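Randomizing the camera roll, and what it did to my policy

5th April

In the last post I promised to write down the result of the tilted camera experiment. It took longer than I wanted, mostly because I had to repeat the first half of it after finding a mistake in my own script. Now the numbers are stable and I can share them.

For readers who come here for the first time: I train a two-armed robot in simulation to pick small objects from a counter. The policy receives images from a head camera and from a camera on the wrist, plus the joint positions, and it gives back the next short piece of motion. I use the Siltau scene package for the rooms and my own training code, which I call Zullum. The work is a side project and I do it in the evenings.

The question was simple. If the head camera is mounted with some roll, meaning it is rotated around its own viewing axis, how badly does the policy suffer? And if I show it many different roll angles in training, does it become robust, or does it only become worse at everything?

I asked this because of a conversation in February with Kaede Sakamoto, who read my earlier post and wrote to me. She had a policy which worked well until the camera was taken off for cleaning and put back a little bit crooked. After that it reached beside every object by the same distance. Her advice was to make the rotation much larger than it would ever be in reality, and to look at where the policy breaks.

So I did this. At the start of every episode the roll is drawn at random, up to 30 degrees in both directions, and it stays fixed until the episode ends. The robot body stays in the picture, and I think this is important, as you will see later.

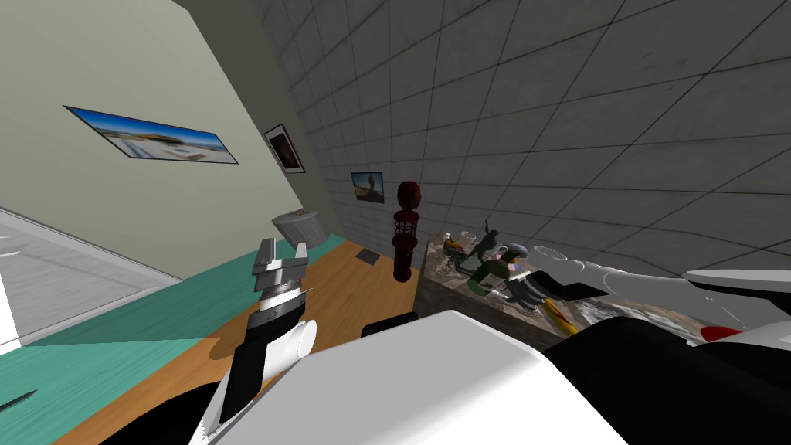 Head view from one of the rolled episodes. Right gripper near the green figurine.

The training set had 2000 episodes. I collected them with a scripted expert which knows the true object positions and does not use any image. This means the motions are exactly as good with a tilted camera as with a straight one, and only the pictures change. I trained two policies with the same network and the same number of steps. The first one saw only straight images. The second one saw the rolled ones.

For the test I used 388 episodes with object layouts that were not in the training set. Each policy had to do all of them twice, once with the camera straight and once with a random roll.

With the straight camera, the two policies were almost equal. The straight policy was a little better, but the difference was so small that I would not build any theory on it. With the rolled camera the straight policy nearly stopped working. It moved the arm in a confident way toward a place where there was no object, closed the gripper, lifted it, and went on as if the job was done. The rolled policy lost some of its successes, mainly on the objects near the front edge of the counter, but it still solved most of the layouts.

I was surprised by how well it could find its own arms. My explanation is that the white shell of the body is always in the head image and always has the same shape, so the network can use it as a reference. To test this I painted a gray rectangle over the lower part of each head image and trained again. The success went down clearly, for straight and rolled images both. It is not a proof, but it agrees with the idea.

Then there is the wrist camera. I did not add any roll to it, and at first I believed that it would rescue the policy when the head view was confusing. This was wrong for most of the approach. The wrist camera turns together with the hand, so its view of the room can be at any angle already, and for long parts of the motion it has no counter in it. It looks at tiles and picture frames, with both fingers wide open in front. The network gets very little from such an image. Only in the last part of the reach, when the object comes between the fingers, does it start to help. 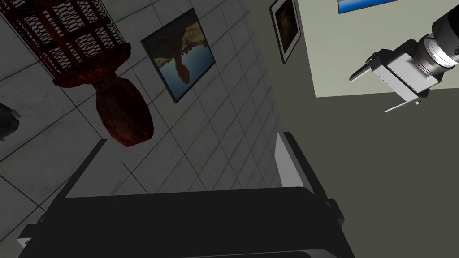

The mistake in my script

I want to describe this one, maybe it saves somebody a week. My first version of the randomization rotated the finished image after rendering. This is quick and easy to write. But the rotation leaves black corners, and the size of the corners tells the network exactly how large the roll is. My policy learned to read the corners! It had wonderful results in my own test, and then failed when I turned the camera itself inside the simulator, where no black corners exist.

I found the error only when I made a saliency map and saw all the bright spots sitting in the corners of the image. Before this I had already written a happy e-mail to Kaede, and had to write a second one.

The correct way is to rotate the camera in the scene and render again. It costs more time, and on my machine the collection had to run over several nights. I used the Wavport renderer with textures and shadows switched on, as a flat-colored room would make the task too easy.

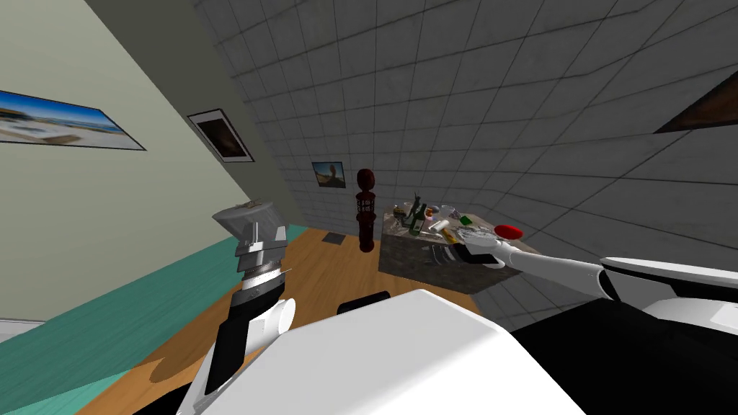 A cheaper possibility is to render a larger image, rotate it and cut out the middle. Kostiuk, the small library I use for image augmentation, has a function for this, and for a pure roll it gives the same geometry. I compared it on a small part of the data and could not see a difference in the success rate. If I started again, I would do it like this and sleep better.

There are some things I did not test. The roll was fixed during an episode, so I can say nothing about a camera which shakes or slowly slips while the robot is working. I also did not change pitch or yaw. I suspect that pitch is harder, because it moves the counter up and down in the image and with a large angle the counter may leave it completely. And everything is in simulation, with one type of room and one robot.

Several people asked me if they should now add roll to their training. When your camera is fixed to the robot and nobody touches it, I think a few degrees are enough. When it is taken off and mounted again, I would use a wider range, and the small loss on straight images seems to me a fair price – at least for picking. For inserting or stacking I would be more careful, and measure it first.

The next experiment will be pitch, with the same test layouts so that the numbers can be compared. I have already changed the collection script, and this time I looked at the corners before I started it.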